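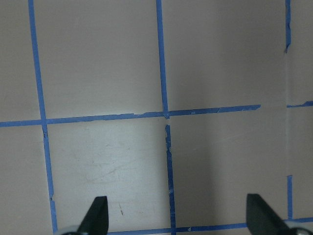 One of our participants told us fairly early on that the squares had changed how she laid things out before she'd been given a single instruction, and that once there were lines on a table she couldn't bear to put a mug across one. I've come to think she had the whole study in a sentence, but we did it properly anyway, so on we go.

Figure 3. Blue painter's tape grid on a pale surface, showing torn and frayed edges and a gap near one of the crossings.

3.2 Marking out the surface

We wanted a cheap way of dividing a shared worktop into areas that people could use without being told which area was whose. Paint was out (the landlord at Tarkville was very clear about that!) and the printed mats we tried in the pilot curled up at the corners, so we went with ordinary blue painter's tape, torn by hand and stuck straight down. The squares were meant to be 40 cm a side. They came out near enough for our purposes, and I'd rather admit that than pretend we had a laser level.

You'll notice from Figure 3 that the lines lean a bit and that the edges are far from crisp. One of the upright strips has a good deal of tearing along it, with little white flecks, and it doesn't quite join up with the strip on the other side of the crossing. I did wonder whether we ought to start again with fresh tape and a proper straight edge. In the end we left the grid alone, partly out of laziness and partly out of curiosity about how neat a line has to be before people will respect it.

3.3 What people did with it

Each of the 39 participants was handed a tray of kitchen odds and ends from the Bratu set and asked to put everything out "so that someone else could find it". We said nothing at all about the tape. Of those, 29 kept every item inside a square, including the long-handled spoons, which had to go in on the diagonal and looked very silly. The rest let at least one thing sit over a line, nearly always the chopping board.

I had expected the gaps to matter more. My hunch was that a break in a line would work like an open gate, and that people would happily spread through it into the next square, but we saw very little of that. Most people seemed to finish the line off in their heads and carry on as if the tape were whole. Ragged edges bothered them more than missing bits did: several stopped to smooth a frayed strip down with a thumb, and two asked for scissors.

Placements were logged by hand on Sustell sheets and then typed up, which took far longer than the sessions themselves. The coding rules for items touching a line, as opposed to crossing it, are in the appendix along with the Driron tray list.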